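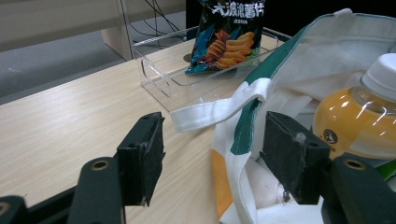 I gave up my car in March and have been taking the bus to work since then. The ride from Mevham to the Pereyra stop is on the 61, and it takes longer than driving did. I knew that going in. What I hadn't planned for was how much of my evening would move around.

Driving, I got home and started dinner right away. Now I walk in later and hungrier, and I had to change how I shop. I can carry two bags, so I go twice a week and skip anything heavy. Rice and cat litter get delivered.

Money was the main reason for the switch. My last repair bill was 1,256 dollars, and the shop told me to expect another 700 before summer. Jericho Sarmiento at work bought the car from me for 1,000 and fixed it himself. He seems happy with it.

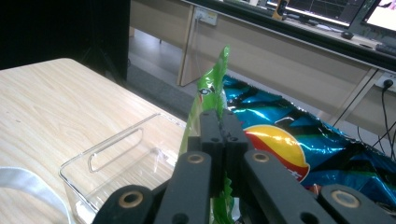 Food on the ride home took me a few tries. Fruit got bruised in my backpack, and sandwiches were gone by noon. I ended up with small bags of snacks, like the bright green one with the cartoon eye on it, and I keep one in the side pocket. I try not to open it before the bridge.

The morning ride is fine. I get a seat most days and read. The evening one is crowded until Skevier, where half the bus gets off. If it's raining I stay on one more stop and walk back under the awnings.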